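NOTEBOOK, PRESS ROOM
February, start 7 am

Flunda labels, second colour

Cold in here again, ink stiff as toffee. Left the tin by the heater before doing anything else, came back to it after tea and it was workable. Note for anyone opening up: put the ink by the heater FIRST then unlock the paper store.

Job is 400 labels, two colours, black already down and dry. Red today. Red mixed last month has skinned over, took the skin off in one piece with the knife and what's underneath is fine but a shade browner than the swatch pinned to the job bag. Added a dab of the warm yellow, too much, back with more red. Ended up with enough to print the whole thing twice. Tin labelled FLUNDA RED 2, don't use the first tin, it's only good for proofs now.

Register was out on the first pulls. Red sitting low on the right hand side, the tail of the F showing a black shadow. Packed the lay with a strip of thin card, better, then too far. Half the card. Good. Drew round the lay in pencil so it can be found again.

Suction no good on the thicker stock so hand fed the lot. Slow but fewer spoils than I thought. Spoils in the box under the bench for make-ready, please don't bin them.

Ruairi Cairns came by for the proofs, held one up to the window for ages and said the red looks "a bit postbox". Told him it's the swatch they signed. He took three away, will ring if they want it duller. Carry on unless we hear.

Rags: the oily ones go in the lidded tin, every night. Soft cloth for wiping down type is to be kept clear of ink altogether. Pink one is on the seat of the mesh chair, leave it for type please.

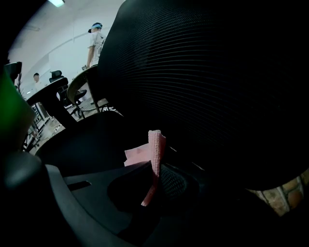 Tullska cards, lockup

Small forme, looks easy, isn't. Three sizes of type on one card and the smallest line is the old foundry face with the worn lowercase e. Went through the case and picked out the least bad ones. Still two that print light. Put a scrap of tissue behind on the packing, not under the type, and it evened up.

Forme rose in the middle when I tightened the quoins. Loosened, planed down, tightened a bit each side in turn, tapped again. Lifted corner of the chase and one space dropped out on the stone. Line was short by a hair. Brass thin in the end of the line, holds now.

Things to check before it goes on the press:
- the accent over the a in the address, it's a loose sort and can turn
- spelling of the street name against the customer's own email and not my notes
- comma after the house number, they want it out

Impression: they asked for "deep". Soft cotton stock will take it but the type won't thank us. Have set it to a firm kiss with a bit of bite and will show them that first. If they want deeper it has to be a plate, and they pay for the plate.

Composed most of this sitting down, back is bad this week. The black office chair is all right for setting as long as you get the armrests clear of the case frame, otherwise the pad catches the drawer pulls when you turn.

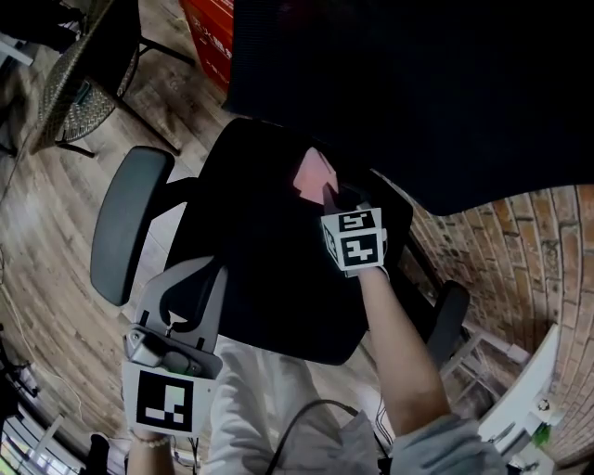
STOCK AND ORDERS

Paper: 800 sheets of the cream left for MacBrayne, counted at the delivery. Their job needs all of it if we cut it the way I first worked it out. Turned the sheet the other way and it saves a good bit but the grain then runs across the fold and it cracks. Tried both by hand. Cracking is ugly. Cut it the long way and order more.

Paketti boxes have come, flat, wrong depth. They'll hold the cards but not with the tissue in. Rang, was on hold, gave up, emailed with the order number. Waiting.

To buy: roller wash, fine tissue, masking tape (the last lot leaves glue on the tympan, get the other sort), new blade for the guillotine. Blade is leaving a lip on the bottom sheets of every pile, put a waste board under in the mean time and change it often.

PRESS

Treadle squeak is back. Oiled the near side bearing and the hook, no change. Oiled the far side, which is a pig to get at, and it went quieter for a while. Think the wear is in the pin. Will have it off when Tullska is done and not before.

Rollers: bottom one has a flat on it from being left parked on the disc over the holidays. Who. Turn them off the disc at night please. It prints ok on small formes, shows as a pale bar on anything solid. Flunda has no solids so we got away with it.

Left at end of day: red washed off, Tullska forme locked up on the stone with a sheet of paper over it, proofs on the line. Back on first thing with the black, check the a accent before inking up.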